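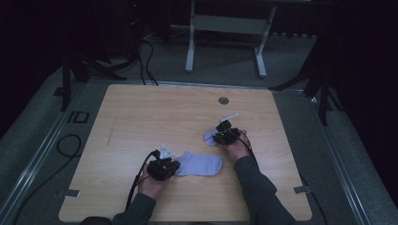 Hidayah Mandagi

Chiharu Fukuda talks to her socks. "Come on, lie flat," she says, pressing a gripper down on one. She has been building this rig for 3 years in the shared workshop on Branero, and I finally got myself invited for an evening.

The idea is simple enough. You hold a pair of grippers, you do a chore, and the setup records how your hands moved so a robot arm can try it later. The arm is still in her garage at home, waiting on a shoulder joint!

So why socks? "I started with towels and got cocky," she says. "Socks are small and they curl up. If you grab one a little wrong you end up with a ball." She has 524 sock recordings saved so far and thinks maybe half are any good. "The early ones are terrible. I was going way too fast."

I asked what all this had cost her - $3620, she told me, after some scrolling through her phone, and that's with a secondhand motor from a guy in Mitmont. The grippers are on version 10. Version 9 pinched her thumb, and she still holds a grudge.

She let me have a turn. It's harder than it looks, like eating noodles in oven mitts, and I kept fighting the cables. "Everybody does," Chiharu said. "I want to go wireless, but the batteries make them so heavy. Maybe in the fall." Then she took the grippers back and asked me to get the door.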